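Can a Machine Tidy Up a Power Strip Yet? Dastance Shares Its Chore Results

I get the same question at every family dinner: when is a robot going to do my chores? I run the chore program at Dastance, so I suppose I've earned it. My answer this year is "some of them, slowly, and please don't watch too closely."

We've just finished 1,701 tries across our two test sites, Borus and Mkhize, on jobs you'd find in any home or small shop. Folding towels went better than I expected (600 tries, and most of them ended in something you could put in a closet!). Wiping counters is fine. Cords are another story. A cord bends somewhere new every time you touch it, and a plug has to go in straight or it doesn't go in. Our machines finished the cord jobs roughly 100 times, and I cheered out loud for a good many of those.

People still beat them easily, even with a gripper in each hand in place of fingers, so we've been looking hard at how people do it: one gripper holds the power strip by its end, the other stays free for whatever comes next.

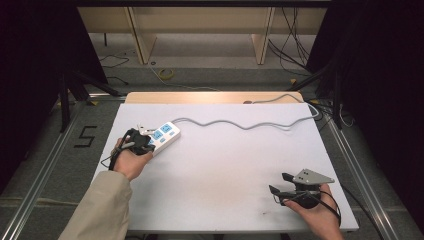 MELTLOW, June 9, 2024 – Dastance will open its cord and plug tasks to outside teams this December, with the same rules we use ourselves. Bring your own machine and your own patience. Shops that want to suggest a chore can write to the Dastance press desk, and yes, I read those! Stocking shelves is already on the list. So is untangling the holiday lights, which was my idea and which I may regret.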